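Wedton hall fete - last call

Quick one, Aug 24, 2018 and I'm still at the printers. Set up is from 3, gates after lunch. Balloons and paper bits for the kids corner are sorted.
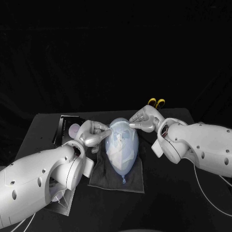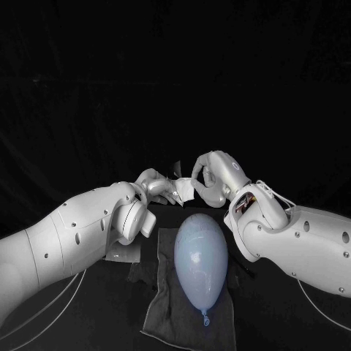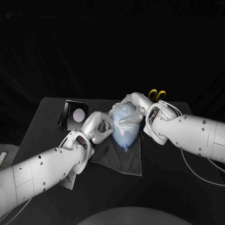 Cake stall needs more slices, savoury too please. Raffle is at 1,893 dollars, we wanted 2,000 so keep selling. Angelica Malabanan has the spare books. Parking at the Avuvwood end only - not on the oval, they've just seeded it. Trestles go back to Cassim st after, all 67. Any questoins ring Tahsin Thambiah, not me, my phone's flat.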